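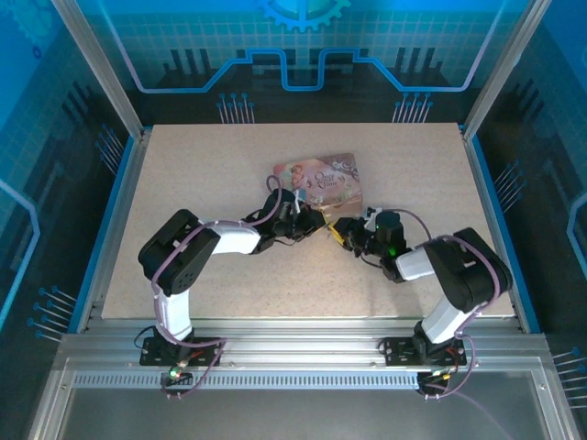
We trained the same two-arm policy twice, once with the overhead view and the wrist cameras, once with the wrist cameras alone, and the version with less to look at won. I've been putting off posting this because I argued the opposite here in May, at length. The task is the book one: both arms start over the table and have to get to the small things in front of a picture book without shunting the book. With the grippers starting that close together, just in front of the "Once Upon a Time" cover, I'd have bet my lunch that the overhead view was doing the work of stopping them from knocking into each other.

yichen_q (Yichen Qin) | June 13, 2026
Print | E-mail this thread | 20 replies | 2 shares

Numbers first, as somebody will ask. 214 demonstrations recorded, 200 kept, the rest binned for operator daftness (mostly mine). 20 trials per version, seed 2041 for both. Wrist-only finished more than half its trials. The version with everything finished fewer than half. Before anyone gets excited, that's one task and one table.

What I expected to sink wrist-only was the stretch where a wrist camera has nothing useful in view. A good part of an approach can be worktop and your own fingers.
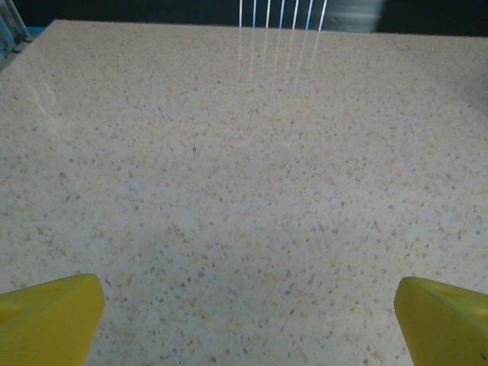

It coped with that better than I do when I lose my glasses. The policy keeps a short history of joint positions, and my guess is that it leans on those until something turns up. The overhead version has the same history and seems to ignore it.

---
norbertk
Your guess is doing a lot of lifting there. Did you run it with the history taken out?

---
yichen_q
No. It's on the list, under "sleep".

---
wurkedeck_shoshana
We saw something close to this on the Martens task at Wurkedeck and wrote it up as "the overhead camera is a distraction". Then we moved the table a hand's width and had to un-write it. Three things I'd check before telling your supervisor:

1. Blur. Wrist frames smear badly on fast moves, and if your kept demos are the slow tidy ones you've picked the winner before you started. 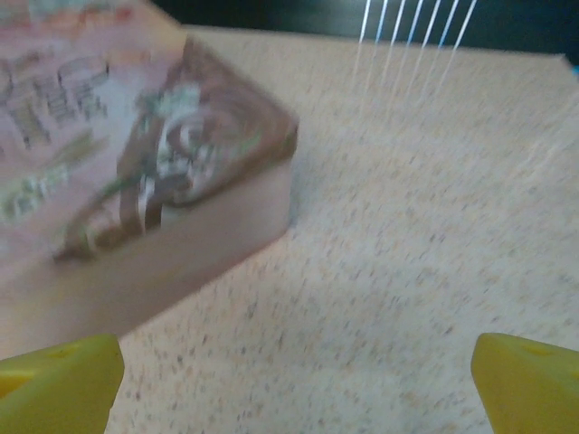
2. Start poses. If the arms always begin in the same place, joint history is practically a map.

3. The walls. A policy can use a busy printed back wall as a ruler, and then you've trained a wallpaper expert. The overhead camera sees plenty of wall.

Shoshana Ridgeway

---
yichen_q
1: guilty, probably. I threw out the jerky ones by eye, and my eye likes slow. 2: five start poses, so a small map. 3 hadn't crossed my mind and now I can't stop thinking about it.

---
parvaneh_h
I don't buy number 3. If the wall doesn't move then using it as a ruler is perfectly sensible. People at Lindach bolt things down precisely so the robot can rely on them. It's only cheating if you claim it works somewhere else.

---
wurkedeck_shoshana
Everyone claims it works somewhere else. It's the second sentence of every abstract.

---
norbertk
Also, 20 trials. I've had bigger differences from having the blinds open.

---
yichen_q
Fair. I've been through the overhead recordings again tonight, sorting by where the two arms are relative to each other — one low and reaching in, the other tall and hanging back, that sort of thing. 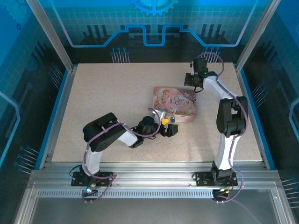
The overhead version mostly fails when both arms want the middle together. It stalls, politely, like two people at a door. Wrist-only just goes. Whether that's skill or bad manners I couldn't tell you, and the grippers are not cheap.

---
s_yazdani
Can you mask the wall in the overhead view and retrain on the same 200? One night's run, and it would settle Shoshana's third point. We've a masking script on the Istum branch you can have. It's ugly but it works, mostly.

---
yichen_q
Yes please. Send it over and I'll put it on after the history run.

---
norbertk
So sleep has been moved down the list, then.

---
parvaneh_h
Put the jerky demos back in as well. All 214, your daftness included.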